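途中からですみません、前半は旧チケットに残ってます。こっちに移しました。

**件名:** 生産性ダッシュボード、四半期の中央値が旧レポートと合わない
**環境:** Tendley(集計)→ Caron(DB)→ Flandesau(表示)
**起票:** 3月12日(火)
**優先度:** 高(Hondelbridge 向けの報告に使うため)
**状態:** 対応中

## 症状

- Flandesau の「規模別生産性」タブ、完了案件の件数が 452 と出る
- 旧レポートの同じ条件だと 38 件少ない
- 中央値もずれる。小規模の区分だけ妙に高い
- 中規模と大規模はほぼ一致。ほぼ、というのは小数第二位で違うことがあるから。丸めの問題だと思うがまだ見てない
- エラーは出ない。ログも正常終了。これが困る

再現手順:

1. Flandesau にログイン、閲覧権限だけのアカウントでも可
2. 期間を「直近の完了分すべて」
3. 区分を「規模別」に切り替え
4. 件数と中央値をメモして、旧レポートのCSVと比べる

ブラウザ変えても同じ。キャッシュ消しても同じ。なので画面側ではない、たぶん。

## 最初に疑ったところ(はずれ)

**タイムゾーン。** 完了日が日付境界をまたいで隣の期に入ったのかと思った。Tendley はUTC、旧レポートは現地時間。でも全期間で集計しても件数が合わないので関係なし。期ごとに少しずれるのは別件として残る。あとで起票する。

**権限フィルタ。** 管理者アカウントで見ても同じ数。はずれ。

**重複行。** 案件IDで group by して having count(*) > 1。ゼロ件。ここで重複の線は消したんだけど、これが早すぎた。後述。

**単位。** 工数が人時か人月か。取り込み設定を見たら全部人時に換算済み。問題なし。
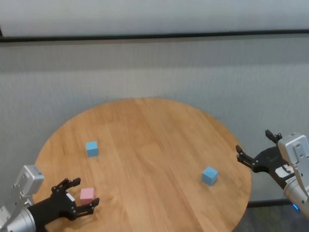

取り込みログのほうも一応ぜんぶ見た。夜間バッチは毎回完走していて、リトライもなし。行数の推移を並べると、ある晩を境に一気に増えてる。普段は完了案件が一晩で数件しか増えないので、これはおかしい。

```
[tendley] load start job=completed_projects
[tendley] mode=full mapping=v2
[tendley] reject=0 warn=0
[tendley] load end status=OK
```

mapping=v2 になったのがその晩。v1 から切り替えた記録は変更管理に見当たらない。誰が、というのは今はいいです。先に直す。

## 原因(暫定)

v2 のマッピングで案件IDの作り方が変わってる。

- v1: 案件コードのみ
- v2: 案件コード + フェーズ枝番

つまりフェーズを分けて登録してある案件は、v2 だと別々の「完了案件」として入る。IDが違うので重複チェックにはひっかからない。自分がさっき ID で group by して安心したのはこのせい。案件コードで group by し直したら出た。

```sql
select project_code, count(*) as n
from completed_projects
group by project_code
having count(*) > 1
order by n desc;
```

結果、案件コードが重なってるのは 20 件。一番多いやつは4フェーズに分かれてる。余分な行を足すとちょうど旧レポートとの差になった。よかった。

小規模の区分だけ中央値が高い件もこれで説明がつく。分割された案件は一行あたりの規模が小さくなって、もとは中規模や大規模だったものが小規模に落ちてくる。しかも後半フェーズは設計の工数が入ってないので、見かけの生産性が高くでる。全体の平均だけ見てると気づきにくい。規模別に割って初めておかしいと分かるやつ。

ちなみに中規模・大規模の中央値があまり動かなかったのは、抜けた案件が区分の上と下にばらけてたから。偶然です。次もそうなるとは限らない。

## やりとり抜粋

Hélène Dufour さん(Hondelbridge 側の分析担当)から:

> 数字が前回と違うのは承知しています。ただ、小規模案件の生産性が急に上がったという話がもう社内で回り始めています。訂正版はいつ出せますか。グラフだけでも先に差し替えてほしいです。

返信した内容:

> 原因はほぼ特定しました。案件の数え方の問題で、元の工数と規模の値は壊れていません。訂正版は再集計の確認が済みしだい送ります。それまで規模別タブの数字は引用しないでください。全体の合計工数は使って大丈夫です。

そのあと追加で質問がきた。「では合計規模も正しいのか」。正しいです。フェーズに割れてるだけで足せば同じ。ただ件数で割った値はぜんぶ駄目。一案件あたり平均規模、平均工期、平均要員数。この三つは画面に出てるので、まとめて注意書きを出した。

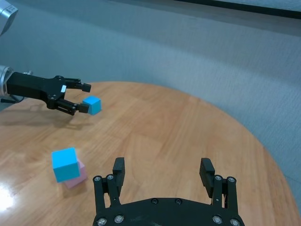 *テーブル脇、黒い平行グリッパー。*

## 対応

暫定対応:

- [x] Flandesau の規模別タブに「集計確認中」のバナー
- [x] 夜間バッチを手動起動に切り替え
- [x] Caron の completed_projects をスナップショット
- [x] Dufour さんに連絡

恒久対応の案、二つ出た。

**案A** mapping を v1 に戻して全件再ロード。早い。ただし v2 で追加された列(契約区分、開発種別)が落ちる。開発種別は別の画面で使ってるので、そっちが空欄になる。

**案B** v2 のまま、集計ビューで案件コードに束ねなおす。フェーズの行は残る。工数と規模は sum、開始日は min、終了日は max。

案Bでいく。案Aは楽だけど開発種別の画面が死ぬのはまずい。

案Bのビュー(検証環境):

```sql
create view completed_projects_rollup as
select
 project_code,
 sum(effort_hours) as effort_hours,
 sum(size_fp) as size_fp,
 min(start_date) as start_date,
 max(end_date) as end_date
from completed_projects
group by project_code;
```

注意点。

- 途中フェーズだけ完了で、最終フェーズがまだの案件をどうするか。今のビューだと入ってしまう。旧レポートは入れてない
- 要員数は sum だと二重に数える。max にするか、期間で加重するか。旧レポートの定義書を見ないと決められない
- フェーズ間に空白期間がある案件は、min/max だと工期が長く出る。旧も同じ計算なので今回はそのまま

## 検証メモ

検証環境で案Bを流した結果:

- 件数、旧レポートと一致
- 小規模の中央値、一致
- 中規模、一致
- 大規模、小数第二位で不一致

最後のは丸めだった。Flandesau が表示前に一度丸めて、その値でもう一度割ってる。旧レポートは最後に一回だけ丸める。これは前からある差で今回の件とは無関係。別チケット行き。

ビューの応答は遅くない。体感で変わらず。計測はしてない。

規模別に分けた散布図も見直した。訂正前は左端に変な塊があって、そこだけ生産性が跳ねていた。訂正後は消えてる。残るのは前からある右下がりの傾向で、こっちは本物だと思う。ただ経年の話を全体でするか規模別でするかで向きが変わる可能性があるので、報告書では両方載せてほしいと Dufour さんに伝えた。向きが変わってもそれ自体はバグではないので、また起票しないように、、と書きたかったが書いてない。

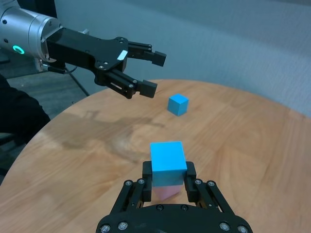

本番反映の手順。夜間バッチは止めたまま。順番まちがえると空のビューを参照して画面が真っ白になる(検証で一回やった)。

1. Caron にビューを作成
2. select count(*) で旧レポートの件数と同じか確認
3. Flandesau のデータソースを completed_projects から completed_projects_rollup に変更
4. Flandesau のキャッシュ再構築
5. 規模別タブ、推移タブ、一覧タブを目視
6. バナーを外す
7. 夜間バッチを自動に戻す
8. 翌朝の件数を確認

戻すときは3の参照先を元に戻して4をやり直すだけ。ビューは消さなくていい。

追記: 3の前に一覧タブのフィルタ設定をエクスポートしておくこと。データソースを変えると保存済みフィルタが消える。検証で消えました。自分のだったのでまあいいけど、利用者のが消えると面倒。

追記2: 途中フェーズ完了の扱い、Dufour さんと話して「最終フェーズ完了のみ」に決定。旧と同じ。ビューに条件を足す。final_phase_flg が null の行が少しあり、単一フェーズの案件なので完了扱いにする。

```sql
having max(coalesce(final_phase_flg, 1)) = 1
```

検証で流し直して件数変わらず。つまり今のデータには該当なし。今後のための条件。

## 残り

- [ ] 要員数の定義を確認(旧レポートの定義書、共有フォルダに無い。探す)
- [ ] 本番反映
- [ ] 訂正版のグラフを送付
- [ ] 重複チェックを案件コードでもやるよう Tendley のジョブに追加
- [ ] mapping のバージョンが変わったら warn を出す。今は黙って通る
- [ ] タイムゾーンの件、別チケット
- [ ] 二重丸めの件、別チケット
- [ ] 5月の定例報告までに推移グラフの過去分を再出力

要員数が決まるまで、一案件あたり平均要員数の欄は非表示にしておきます。本番反映はその確認を待たずに先にやる予定。反映したらここに書く。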